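Oktober – Redaktion Technische Beschaffung, Vadar

Für den Ausbau des Manipulationslabors am Standort Edet sucht Vadar eine Person (m/w/d) für Investitionsplanung und Gerätebeschaffung. Umfang: 12 Monate, Teilzeit möglich. Gegenstand ist der Übergang von einem Versuchstisch auf 3 Arbeitszellen einschließlich Armen, Greifern, Deckenkameras und Verbrauchsmaterial. Der Budgetentwurf umfasst derzeit 191 Positionen, ein Teil davon ohne Angebot.
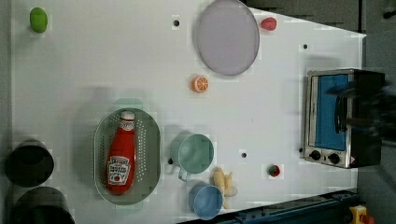

Versuchstisch mit Requisiten und Kleinbackofen, Not-Halt am Tischrand

Die Tischplatten werden über Prudham bezogen. Lochbild und Randprofil sind vor der Bestellung mit der Konstruktion abzustimmen – Nachbohrungen gehen zulasten des Projekts. Für Greifer und Kabelführung liegen 2 Varianten vor, die nach Lebensdauer und Ersatzteilpreis zu vergleichen sind. 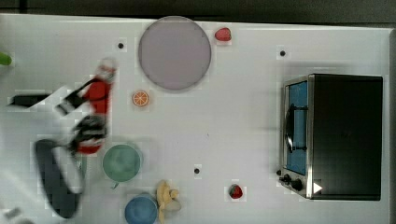 Roboterarm mit schwarzem Greifer in Bewegung, rechts der Kleinbackofen

Requisiten (Geschirr, Lebensmittelattrappen, Kleingeräte) werden als Sammelposition geführt und je Zelle identisch beschafft. Der Kleinbackofen zählt als Gerät und ist einzeln zu inventarisieren.

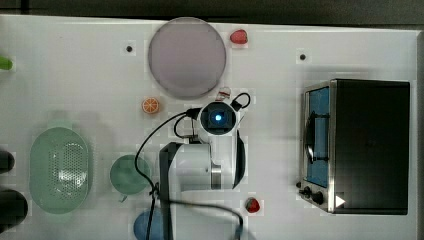 Anforderungen

Abgeschlossene technische oder kaufmännische Ausbildung, Erfahrung mit Ausschreibungen im Maschinenbau, sicherer Umgang mit Stücklisten. Grundkenntnisse der Maschinensicherheit erwünscht. Englisch für die Abstimmung mit dem Lieferanten Kosovora.

Bewerbung mit Lebenslauf und einer Arbeitsprobe (Kostenplan, geschwärzt) an die Personalstelle Vadar, Kennwort Edet.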